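How to follow up a police report without losing your mind

I had my bag nicked outside the Altalance arcade in December, and I've learnt a fair bit about chasing these things up since, so I thought I'd write it down.

First, get your reference number. Mine ended in 2582 and I wrote it on the fridge, in my diary and on my hand (it washed off, so do the fridge). You'll be asked for it every single time you ring.

Next, make your list of what was taken while it's fresh. Put down colours, makes, scratches, anything odd. I forgot my Jirard umbrella completely and had to add it two weeks later! 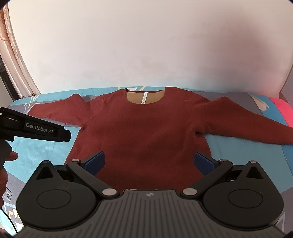
Then ask nearby shops about their cameras, and do it quickly. The Rácz bakery wipes theirs after four days, and I got there on day three.

If you remember something new, ring the station and ask for it to be added to your report. Jot down the time you called and what they told you.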